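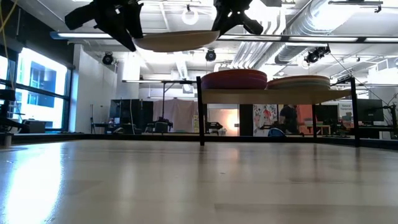
I've been running our little tabletop group online for 4 years now, and I have tried more map programs than I care to admit, so when Larasati Osman from our group kept going on about Dikex I finally gave in and bought it in October. We've played seven sessions on it since then, and I think I'm ready to say I like it very much, with a couple of grumbles.

The dice roller is lovely. You type your roll once, save it under any name you want, and it sits in a row of buttons along the bottom (you can drag them around, too!). My players used to spend half the evening hunting for their attack bonuses, and now they just click. The initiative list is nearly as good – it sorts itself, and you can tuck a monster away until it's ready to jump out at everybody.

Tokens are where I get a bit cranky. The library comes with roughly 200 of them, plenty of goblins and guards but hardly any plain townsfolk, and my campaign is mostly townsfolk arguing in taverns. You can upload your own art, but only one picture at a time, and that took me a whole evening and a pot of tea.

Sound is just okay. The rain loop has a little click in it that I can't stop hearing now. I still keep Zupan open in another window for music.

Would I buy it again? Yes, I would, and I've already talked my brother-in-law into it for his group.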